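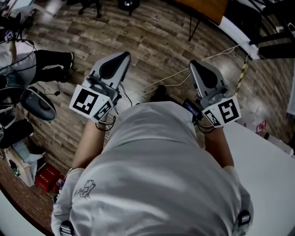
Dameo Hand-Held Gripper Pair - Overview

One gripper per hand, marker plates on both. You do the task yourself, the pair records it. No arm needed on site, no teach pendant. Used standing, over a floor or at a table.

What you get
Left and right gripper, light gray plastic body, wedge jaws
Marker plates, black on white, fitted before shipping
Shoulder harness with buckles, one size
Cable set (keep the bundles hanging under the grips, dont wrap them round your wrist)
Spare jaw faces, 3 pairs

Who its for
Labs and small integrators who need lots of demos fast. Eklund bought in September and logged 1000 takes on a single pair. Jaw faces swapped once. Surachet Chaimongkol ran that job, his notes are in the download pack.

Setup
Harness on first, then cables, then grippers. Takes 10 minutes once you know it, longer the first time. Wipe the plates before each session - greasy thumbprints will cost you tracking. Plates scratched? Order new ones, don't touch them up with marker pen.

Known issues
Left trigger feels stiffer than the right out of the box. Loosens up after 300 or so closes.
Harness rides up on shorter users. New strap is comming.

Orders and loans
Ships from Prasumbridge. Loan pairs through Grorkstead, write to Kumiko Murakami and say which hand you need if its only one. Singles are in stock, right hand only for now.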